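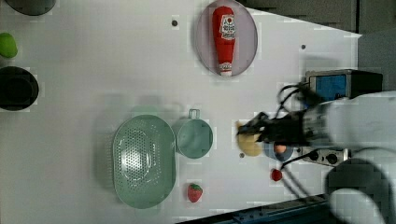

Page last changed: July, by A. Retamal

4.3 Resetting the table cell and checking the arm

Use this section after any change of props, after the gripper has been taken off, and at the start of each collection block. It covers the Werar tabletop cell with one arm and a two-finger gripper. For dual-arm cells on the Saavedra frame, see section 4.6. Camera alignment is in section 5 and is not repeated here.

Before you start

You need a 3 mm hex key, the torque driver from the cell drawer, a lint-free cloth, and the prop sheet for the current task set. Only people signed off by Vaughn Nakamura may work inside the reach of the arm with the drives on.

CAUTION: The arm holds position when a program is paused. It is not safe to reach under the gripper in this state. Press the stop button and wait for the drives to drop out before you put a hand on the table.

Procedure

1. End the running episode from the operator screen. Do not close the window while the recorder is still writing.

2. If the gripper is closed on a prop, support the prop with one hand and select Open Slow. Food props can stick to the finger pads after a long grip. Pull them away sideways, never downward.

3. Send the arm to Park, then press the stop button.

4. Clear the props and wipe the tabletop. Keep cleaner out of the small holes in the top.

5. Inspect the finger pads. Replace both pads if either one is torn, shiny, or past 3,000 grip cycles. The count is shown under Tool > Wear. Reset it after the change.

6. Tighten the two pad screws on each finger. Set the driver to the value printed on the pad packet; packets from Cindunska and from Skumness do not carry the same value.

7. Check the gripper cables from the connector to the first tie. Look for flattened spots, cuts in the jacket, and a loose strain relief.

NOTE: Do not pull the cables tight to tidy them. The wrist needs the free length to reach its end stops, and a short loop will load the connector at full turn.

8. Release the stop button, enable the drives, and run Wrist Sweep at slow speed. Watch the cables through the whole move. If a loop catches on the arm or on a tall prop, stop and go back to step 7.

9. Run Home. The position error on the screen must be 2 mm or less. If it is more, run Home once again. If the second result is also high, lock the cell out and report it.

Placing the props

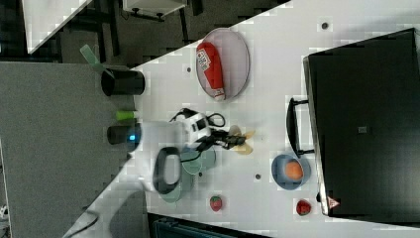 Prop layout is set by the prop sheet, and the sheet wins over any layout saved on the operator screen. Set large items first, then dishes, then loose food. The microwave is the item most often placed badly: its handle projects toward the middle of the table and takes up space the fingers may need, so check the approach to any bowl set next to it. Stacked plates go down as one pile and may fan out if the sheet allows it. A cup may lie on its side with the spatula in it where the sheet marks it "free".

10. Place the props and compare them with the sheet.

11. Jog the open gripper over each pick target at 300 mm above the tabletop, then lower it by hand control. Stop if a finger comes near a rim or a handle.

12. Start a test episode and play it back. Joint data and video must both be present.

13. Enter your initials and the pad cycle count in the cell log.

Faults seen during reset

Code 33, gripper does not reach open limit: debris between the finger and the slide. Stop the drives, clean the slide with the dry cloth, and repeat step 8.

Home error changes from run to run: loose base clamp. Tighten the clamp – drives off – and repeat step 9.

Gripper drops out during Wrist Sweep: damaged cable or connector not fully seated. Do not tape a damaged cable. Fit the spare and send the old one to Aldana Retamal with the cell number on the tag.

Next: 4.4 Replacing the gripper cable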